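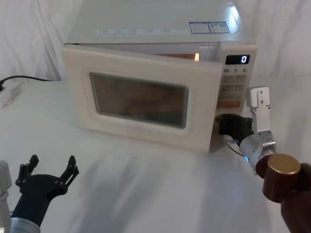 Week 6 notes: the Judum kit

Okay, so this week is our product review, and the kit on the bench is the Judum two-arm set. I've had it for a while now and I like it more than I thought I would! Zallness sells it for 3000 dollars, grippers included, software extra (read the small print on that one).

The door task is my favorite test. A microwave door is light, it swings, and the arm has to keep touching it without shoving the whole oven across the table. Watch the contact point - low on the door means less room for error.

For your write-up I want 2 things: what you'd ask the Zallness sales people before buying, and how you'd compare it with the Bangera arm from the reading. Some 60 lines is plenty. Skip the Farkari chapter for now, we'll get to it once we've done force limits.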